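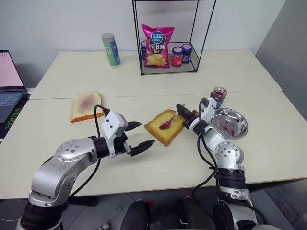
# Finding a local history book that has gone out of print

Many parish and county histories were printed once, in small numbers, and never again. Most can still be read if you are willing to spend an evening on it. The steps below use a history of Hiltcombe as the working case, but they apply to any town.

## 1. Write down what you already know

Start with the title as you have it, the place, and any date or printer's name. Footnotes in later books often shorten titles, so treat yours as a guess until you have seen a title page. The Hiltcombe book is usually cited as *Annals of Hiltcombe*. On its title page it is *Some Annals of the Town and Parish of Hiltcombe*, and a search for the short form misses half the entries.

## 2. Search the catalogues

Try the county library catalogue first, then a national one. Search by place name and limit the results by date before you try the exact title. Older place spellings are worth a separate search.

Note down:

- the full title and edition
- the number of pages
- the shelf mark, if there is one
- any mention of maps or plates

The page count matters. The first edition of the Hiltcombe book has 228 pages. The second has 584 and takes in the market records and the turnpike papers. Sellers mix the two up all the time.

## 3. Look for a scan

If the book is out of copyright, someone may have scanned it. Check that the scan is complete before you rely on it: go to the last numbered page, then to the list of plates. Folding maps are often scanned shut.

Download the page images as well as the plain text if both are offered. The text is made by machine and small type suffers, so surnames and sums of money should be checked against the page.

## 4. Ask for a copy of part of it

Record offices will often copy a chapter for a fee. Give exact page numbers and say what you want it for. Allow a few weeks for a reply — longer in summer.

## 5. Buy with care

Print-on-demand reprints are made from the same scans, faults included. Ask the seller which edition was used and whether the maps are there. If the listing gives no page count, ask for that too.

## 6. Record your source

Keep the edition, the page and the place you read it together in your notes:

> *Some Annals of the Town and Parish of Hiltcombe*, 2nd edn, p. 90. Scan, read 18th February.

If you used a scan, keep its web address as well. Copies get moved, and a second scan may come from a different edition.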